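课程:劳动与技术变迁(春季学期小组项目)
小组成员分工见文末。受访员工按岗位称呼,班组长 Baltasar Sepúlveda 同意使用真名。

# 机械臂进入混箱分拣之后:Rekasby 仓库 Grodton 站点的岗位变化

## 一、项目缘由

我们组最初的选题是仓储行业的临时用工。联系企业时,Rekasby 在 Grodton 的仓库回复得最快,说可以进现场,但希望我们看一看他们刚改造完的混箱分拣区。去过一次之后,全组同意换题。

混箱指的是一个料箱里放着互不相干的几样东西,有盒装的,有软的,有长条的,也有形状不规则的。这类料箱主要来自退货和尾货整理。以前全部由人来拣,现在一部分由机械臂拣,人负责在旁边处理机械臂拣不了的部分。设备由集成商 Wikar 安装调试,仓库管理软件叫 Xue,原来就在用,改造时加了一个与机械臂通信的模块。

本报告想回答三个问题:第一,分拣员每天做的事具体变了什么;第二,技能、劳累程度和收入有没有跟着变;第三,员工和管理者对这些变化的说法在哪里一致,在哪里不一致。

## 二、方法

我们前后去了四次现场,其中一次是夜班交接。观察时站在黄线以外,不与正在操作的人交谈,访谈都放在休息时间或下班后进行。访谈对象包括分拣员、质检员、一名维修技术员、班组长 Sepúlveda,以及 Wikar 派驻的一名调试工程师。访谈录音共 275 分钟,由组员分别转写,再互相核对。

除访谈外,仓库提供了改造前后的岗位说明书、培训签到表和异常代码表。产量数据只允许我们现场查看,不允许带走,所以本报告里引用的产量数字很少。仓库在册的商品种类近 4,000 种,其中哪些可以交给机械臂,哪些必须人工,由一张“可抓取清单”决定,这张清单后来成了我们访谈里被提到最多的文件。

有两个局限需要说明。一是愿意接受访谈的多数是留在本岗位的人,已经转岗或离开的人我们只联系到两位。二是 Sepúlveda 帮我们安排了大部分访谈时间,有的员工可能因此说话比较谨慎。

## 三、改造前的工作

改造前,混箱分拣是一人一台。料箱从传送带上过来,停在工位前,分拣员看屏幕上的清单,把东西逐件拿出来,扫码,放进对应的格口。手套自备或领用,扫码枪挂在右手边。站立作业,每班两次短休和一次用餐。

老分拣员对这份工作的描述比较一致:不难,但是费腰。料箱偏深,拿箱底的东西要弯腰或者探身,个子矮的人更吃力。另一个常被提到的问题是箱子里的东西互相压着,软的裹住硬的,长的别在角上,要先理顺再拿。一位做了很多年的分拣员说:

> “手伸进去之前眼睛已经看好了,先拿哪个后拿哪个,不用想。你让我说怎么看的,我说不出来。”

这段话我们后来拿给 Wikar 的工程师看,他说调试中最花时间的就是这个部分。

原来的考核指标是件数。每人每小时的标准是 200 件,超出部分有奖金。熟练的人大多能超过,新人一般要几周才能达到。质检另算,错放会扣分。

## 四、改造后的工作

### 4.1 新的流程

现在料箱先过一道识别。Xue 系统根据箱内商品判断走哪条线:全部在可抓取清单内的走机械臂工位,含有清单外商品的走人工工位,两种都有的先走机械臂,剩下的再转人工。实际运行时第三种最多。

机械臂工位旁设一名“看护员”。岗位说明书上写的职责是监控运行、处理异常、清空残留、记录代码。看护员不与机械臂同时伸手进料箱,必须先按暂停,等状态灯变色,再开护栏门。处理完后关门、复位、确认。我们看到这套动作一个班里要重复很多遍。

### 4.2 异常是怎么来的

异常代码表里列得很细,我们按看护员自己的说法归成几类:

- **抓空**:夹具合上了,手里没有东西。常见于透明包装和反光面。
- **带起**:抓一件,连着带起另一件。手套、布袋一类软的东西最容易出现。
- **卡角**:长条物品一头顶在箱壁上,提不起来。
- **认错**:系统把两件靠在一起的东西当成一件,或者反过来。
- **掉落**:抓起后中途掉下,掉在箱内的继续,掉在箱外的要停机捡。

代码表上没有“理箱”这一项。但看护员经常做这件事,就是在料箱进机械臂工位之前,顺手把里面的东西拨开一点,让软的不压着硬的,长的不斜着。一位看护员承认,这样做之后异常明显变少,她这一班的数字也好看。按规定她不应该在上游动料箱,系统里也没有地方记这段时间。

我们认为这是一个值得写进报告的发现:机械臂的运行数据里包含了一部分没有被记录的人工。管理者看到的是异常率下降,调试工程师看到的也是异常率下降,两边都可能把它归因于软件更新。

### 4.3 维修与清洁

维修技术员原来管传送带和打包机,改造后参加了 Wikar 的培训,可以做日常点检、更换夹具部件、检查线缆磨损。他说机械臂本体很少出问题,麻烦多出在末端和线缆上,因为末端要不停地进出料箱,线跟着弯。涉及程序的改动仍然要找 Wikar,如果是夜里出的问题,就要等到早上。

料箱的清洁也是新问题。人工分拣时箱壁脏一点没有关系,现在划痕和污渍有时会影响识别,所以要定期更换或擦洗。这项工作起初没有指定给谁,后来并入看护员的交班清单。看护员对此意见比较大,认为是多出来的活,没有多出来的时间。

## 五、对员工的影响

### 5.1 身体负担

弯腰和探身确实减少了。接受访谈的看护员都提到腰比以前好,其中一位原来贴膏药上班,现在不贴了。不过她们也提到新的不舒服:长时间站着看,脚酸,眼睛干;还有一位说脖子疼,因为屏幕装得偏高。屏幕高度的问题已经报了,我们最后一次去时还没有调整。

人工工位的情况则相反。容易拿的东西被机械臂拿走了,送到人工工位的料箱里剩下的都是难拿的,软的、缠在一起的、形状怪的。人工分拣员的每件用时变长了,弯腰次数按件算反而多了。一位分拣员说得很直接:“好拿的它拿,难拿的我拿。”

### 5.2 指标与收入

这是分歧最大的部分。

改造后的头几周,人工工位仍然按原来的每小时件数考核,结果很多人达不到,奖金少了一截。员工向班组反映后,Sepúlveda 把几个料箱的内容拍下来,附在给站点经理的邮件里,说明同样的件数标准已经不适用。之后标准按料箱类型做了调整。调整后的算法我们看过说明,比较复杂,受访的分拣员里没有人能完整讲出自己的奖金是怎么算的。

看护员改成固定工资加班组奖金,和个人件数脱钩。收入比原来的普通分拣员略高,比原来的熟练分拣员略低。因此从普通岗位转过去的人比较满意,从前的高产分拣员多数不愿意转。有一位转过去又申请转回来,理由是“坐在那里等它犯错,一天过得特别慢”。她说的“坐”是打比方,看护岗位大部分时间仍是站着。

### 5.3 技能

岗位说明书上,看护员的技能要求比分拣员高,包括读懂状态界面、判断异常类型、按步骤复位。培训由 Wikar 的工程师讲课,再由 Sepúlveda 带着上岗跟班。员工对培训的评价总体不错,主要意见是界面的文字翻译生硬,有几条提示几乎看不懂,大家靠颜色和位置记。

另一方面,原来的手感和经验用得少了。前面提到的那位老分拣员现在做看护,她能在机械臂动作之前就看出这一下抓不起来,可是系统里没有让她提前干预的办法,只能等它抓空、报错,再去处理。她向工程师提过,希望加一个“跳过这一件”的按钮。工程师表示技术上可以做,但需要站点提出正式需求。到我们写报告时,需求单还在走流程。

### 5.4 交往与节奏

人工分拣时,相邻工位的人可以边干边聊。看护员的工位隔得远,中间有护栏,班上基本说不上话。好几位受访者把这一点放在收入前面讲,超出我们的预料。夜班的感受更强,因为人更少。

节奏方面,以前快慢由自己掌握,想多拿奖金就赶一赶,累了就放一放。现在节奏由机械臂决定,平时没事,一出异常就要马上过去。有一位看护员形容为“闲也闲不踏实”。休息时间倒比以前准,因为离岗必须有人顶班,顶班表是排好的。

## 六、不同立场的看法

站点经理没有接受正式访谈,书面回复里强调没有人因为改造被辞退。这一点与员工的说法一致。但几位员工同时指出,改造后临时工的续签变少了,有人合同到期后没有再来。我们没有拿到临时用工的数据,无法判断这和机械臂有多大关系,也可能与退货淡季有关。

Wikar 的工程师更关心可抓取清单。他的看法是,清单越长,机械臂的利用率越高,人工工位的压力也会随之减轻。员工的担心恰好在这里:清单每扩大一次,送到人工工位的料箱就更难一些。两种说法都有道理,区别在于工程师说的是总量,员工说的是自己面前那一箱。

Sepúlveda 的位置在两者之间。他自己做过多年分拣,现在每周五要和工程师开一次会,讨论哪些商品进清单、哪些退出。他告诉我们,早期的几次会上没有分拣员参加,后来他坚持每次带一名一线员工去,轮流去。去过的人反馈,能当面说清楚某样东西为什么难抓,比填表有用。没有轮到的人则希望会议记录贴出来,目前还没有贴。

## 七、讨论

从我们的材料看,混箱分拣的自动化没有把某个岗位整个拿掉,它改变的是任务在人和机器之间的分法。容易标准化的动作先被拿走,剩下的动作更零散,对判断的要求更高,而考核和工资的调整落后了一段时间。落后的这段时间里,损失由员工承担。

“理箱”和清洁料箱这两件事说明,新系统需要一些设计时没有考虑到的人工。它们由看护员自发承担,做得越好越不容易被看见。如果后续扩线时按现有数据测算人手,很可能算少。

参与方式也有影响。周五的会改变了几样商品的分流,奖金标准的修改则来自班组长的一封邮件。两件事都依赖 Sepúlveda 个人的做法,站点没有相应的制度。换一位班组长,结果可能不同。

课堂上讨论过“去技能化”的概念,我们组对是否适用有不同意见。一部分组员认为老分拣员的经验失去了用处,符合定义;另一部分认为看护员的工作包含新的判断,只是没有得到授权去使用。最后我们决定把两种意见都保留。

## 八、建议

以下建议已经发给站点,暂未收到答复。

1. 在 Xue 系统里增加“理箱”的记录项,允许看护员在上游操作,并计入工时。
2. 奖金算法出一页纸的说明,附上料箱的实例,贴在休息室。
3. 给看护员提供“跳过这一件”的操作权限,先在一个工位试用。
4. 看护岗和人工岗定期轮换,轮换周期由班组讨论决定。
5. 调低屏幕,修改界面上翻译不清的提示。
6. 清单会议的记录公开。

## 九、分工与致谢

现场观察由全组完成。访谈提纲和录音转写由两名组员负责,岗位文件的整理由一名组员负责,报告由全组讨论后执笔,初稿经 Sepúlveda 核对过事实部分,他改正了两处流程上的错误,对观点部分没有提出修改。感谢所有接受访谈的员工。

## 附图

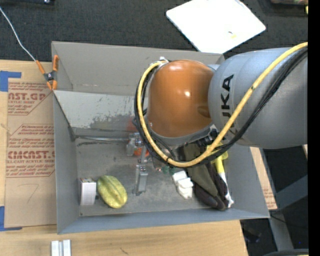 图 1 机械臂与混放多种物品的灰色料箱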